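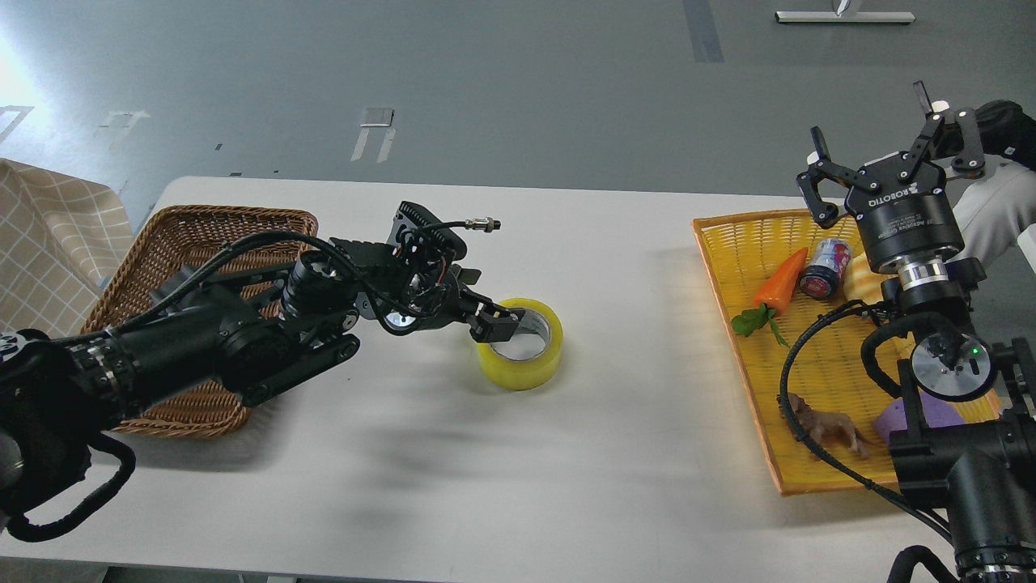

1. 들어가기 전에 (Plalura 시험동 방문 메모)

2026년 3월, Plalura 시험동 다녀옴. 돌아오는 기차 안에서 쓰는 거라 순서 엉망일 수 있음. 사내 공유용으로 시작했는데 물어보는 사람이 많아서 그냥 블로그에 올림.

목적은 하나. 양팔 로봇 작업대 운영 규칙을 다른 데서는 어떻게 굴리는지 보고 오는 것. 우리 쪽 규정집은 산업용 로봇 기준으로 만든 거라 테이블 위에서 잡동사니 집는 작업에는 안 맞는 조항이 꽤 있음. 울타리 높이 얘기만 세 페이지인데 정작 바구니를 어디 놓으라는 말은 없다.

입구에서 서약서, 안전화 대여. 안전교육 영상은 좀 길었음. 휴대폰 촬영은 작업대 쪽만 허용, 서버랙 쪽은 금지.

2. 작업대와 바닥

흰 테이블, 회색 바닥. 바닥에 테이프 자국이 여러 줄 남아 있는데 흰색도 있고 어두운 색도 있고 많이 바랬음. 어느 줄이 지금 유효한 줄인지 물어봤더니 규칙서에는 "유효 구획선은 한 가지 색만 쓴다"고 적혀 있다고 함. 옛날 줄 제거는 6월 정비 때 한다고. 우리도 똑같은 문제 있음. 바닥선은 새로 붙이는 것보다 떼는 절차가 먼저 있어야 할 듯.

테이블 모서리에서 물건까지 최소 66mm. 떨어뜨림 방지용이라는데 숫자 근거는 못 들음. 다시 물어볼 것.

바구니는 좌우 하나씩. 왼쪽은 갈색 고리버들 바구니, 거의 비어 있었음. 오른쪽은 주황 테두리 있는 노란 바구니에 장난감 당근, 작은 캔, 갈색 동물 인형감, 보라색 블록 이런 거. 물건 섞는 기준이 따로 있음. 한 바구니 안에 딱딱한 것, 길쭉한 것, 둥근 것을 일부러 같이 넣으라고 되어 있고 깨지는 재질은 전면 금지. 유리 없음, 도자기 없음.

3. 잡는 방식에 대한 규칙

여기가 제일 재밌었음. 내가 본 순간은 왼팔 손끝이 투명 포장테이프 롤 테두리에 내려가서 안쪽 구멍으로 들어가 있는 자세였다. 속이 빈 물건은 바깥을 감싸 쥘지 안쪽에 손끝을 넣을지 미리 정해서 작업지시서에 적어야 한다고 함. 운영자 맘대로 바꾸면 안 됨. 바꾸려면 시도 번호 끊고 새로 시작.

오른팔은 로보틱 (손목 위 본체에 ROBOTIQ이라고 찍혀 있음) 두 손가락짜리, 벌어진 상태로 노란 바구니 위쪽에. 왼팔 쪽은 관절 여러 개 달린 다른 그리퍼. 양쪽이 다르면 점검표도 따로 써야 한다는 게 규칙 두 번째 장에 나옴. 우리는 한 장에 몰아 쓰는데 그러니까 자꾸 빠지는 거였다.

한 팔이 물건에 닿아 있을 때 다른 팔은 자기 바구니 쪽 구역에 머문다. 가운데로 둘 다 들어가는 작업은 별도 승인. 승인서 양식은 한 장짜리인데 꽤 깐깐함.

4. 케이블, 표시등

케이블 규칙만 따로 소책자로 있음. 이름이 Tranitz 지침. 사내에서 만든 거라고. 받아 적은 것만 옮기면

- 케이블 고리는 팔을 끝까지 뻗었을 때 당겨지지 않을 길이로
- 고리가 바구니 위를 지나가면 물건에 걸리는지 시작 전에 한 번 돌려서 확인
- 노출된 커넥터는 교대마다 손으로 눌러 확인, 기록
- 전선 피복 벗겨짐 발견하면 즉시 정지, 테이프로 감아서 계속 쓰는 것 금지

두 번째 항목은 현장에 바로 대입이 됨. 오른팔 검은 케이블이 딱 노란 바구니 위로 고리를 그리며 지나감. 왼팔 그리퍼에도 빨강-흰색 전선이랑 은색 커넥터가 밖으로 나와 있어서 세 번째 항목이 왜 그렇게 자세한지 이해됨.

손목의 초록 표시등은 켜져 있었음. 이 시험동 규칙으로는 초록이어도 구역 안에 손 넣으면 안 됨. 정지 버튼 누르고, 소리내서 말하고, 상대가 복창하면 그때. 색 하나만 믿지 말라는 얘기를 안내하는 분이 네 번 쯤 했다.

5. 기록

한 회차는 600초 넘기지 않음. 넘으면 끊고 자세 초기화. 작년 점검 기록이 342건, 그중 49건이 "물건 위치 안 맞음"으로 분류됐다고 함. 고장보다 이게 더 많았다고. 그래서 시작 전에 테이블 사진 찍고 기준 사진이랑 비교하는 단계가 추가됨. 기준 사진은 Spanos라는 내부 폴더에 버전별로 보관, 옛날 버전 삭제 금지.

실패한 시도도 지우지 않음. 실패 사유 칸은 골라 넣기 말고 직접 쓰게 되어 있는데 이건 좀 의견 갈릴듯. 나는 찬성. 우리 쪽에서 골라 넣게 했더니 죄다 "기타".

6. 질의응답에서 건진 것

Q&A 시간이 짧아서 세 개밖에 못 물어봄.

장난감 말고 진짜 식품 써도 되는지 → 안 됨. 별도 세척 절차가 없는 구역이라서.

방문객이 있을 때 속도 → 제한 모드로 내림. 제한값은 문서로 보내주기로 했는데 아직 안옴.

규칙 위반이 반복되면 → 운영자 벌점은 없고 규칙 문장을 먼저 다시 본다고. 두 번 이상 같은 데서 걸리면 문장이 잘못된 걸로 취급. 이건 가져오고 싶다.

7. 우리 쪽에 반영할 것

바닥 옛날 선 제거 (예산 확인). 좌우 그리퍼 점검표 분리. 속 빈 물건 잡는 법 지시서 칸 추가. 케이블 고리 확인을 시작 전 항목으로 올리기. 정지 복창은 당장 내일부터 해도 됨, 돈 안 듬.

다음 방문은 Drarska 쪽으로 잡는 중. 거기는 이동형이라 바닥선 규칙이 또 다르다고 들었음. 갈 사람은 댓글로. 안전화 사이즈 같이 적어주세요.

이 사이트는 방문 통계와 편의 기능을 위해 쿠키를 사용합니다. 계속 이용하시면 쿠키 사용에 동의하는 것으로 간주됩니다. [동의] [설정 변경]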